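Opinion | Robot Software
Search this site Go

Your replay tool matters more than your policy
2019-04-09 | By the Janisura desk

I've been writing control code for small arms for a while now, and I'd like to complain about where the time goes. Everybody wants to talk about the learned policy. I want to talk about the log viewer.
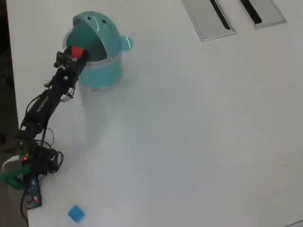 A red cube, a two-finger gripper, a plain white table.
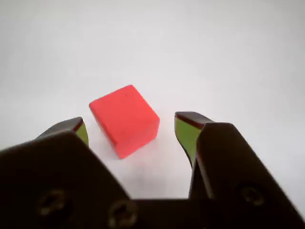
Our task is dull on purpose: pick up a cube, drop it in a bin. By March we had 719 recorded runs and a planner, Tredar, that everyone was tweaking daily. Success went up a little, then down a little, and we argued about learning rates over lunch like people who knew something.

Then I spent 26 hours writing a replay tool. You scrub a slider, and both camera views, the joint angles and the planner's guesses all move together. Pretty boring stuff! But the first evening I used it I found that the wrist view was reaching the planner late – just enough that it closed the fingers on where it thought the cube was. We'd been training around a timestamp bug for weeks.

I know the comeback, because the folks at Bennani gave it to me: collect more data and the model will soak up the delay. Maybe. They have over 3,510 runs and I'm sure it helps. I'd still take a few hundred runs I can look at properly (and I mean sit down and look, with coffee) before I'd take a giant pile I can't open.

So if you're budgeting for a new arm, put somebody on tooling in the first month. We're cleaning ours up now, under the name Clullska, and the slider still sticks if you drag it too fast.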